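Review: Vurkard Desk for Small Service Firms

January 20, 2021

Print this page | E-mail this page

Vurkard Desk is a hosted customer management package for firms that have outgrown a shared spreadsheet. This review covers the Standard edition, which was tested over 3 weeks with a contact list of 2124 records and a working team of five.

Importing the list was straightforward. The software matched most column headings without help and placed duplicate entries in a holding folder for review. More than 40 records were flagged because of missing postal codes, and these had to be corrected one at a time. A bulk edit option is available only in the higher edition.

The scheduling module is the strongest part of the package. Appointments may be assigned by person, by region or by type of work, and changes appear for other users within a few seconds. Reminder messages are set up from a single page.

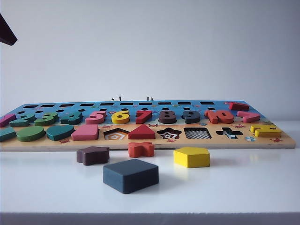

Number pieces set in a painted wooden board.

Reporting is less developed. The package supplies a fixed set of summaries covering open quotations, unpaid invoices and customer activity. Custom reports require the Brovach add-on, which is licensed separately and has its own login. Exported files opened correctly in common spreadsheet programs, although date columns needed to be reformatted.

Support requests were answered by e-mail on the same business day. The written manual still describes the menu layout used before the May release, and new users should rely on the online help pages.

Vurkard Desk is recommended for firms whose main need is scheduling. Those that depend on detailed reports should compare it with Boychuk Office before signing an annual agreement.

Reviewed by Levente Vass

3 comments | 80 shares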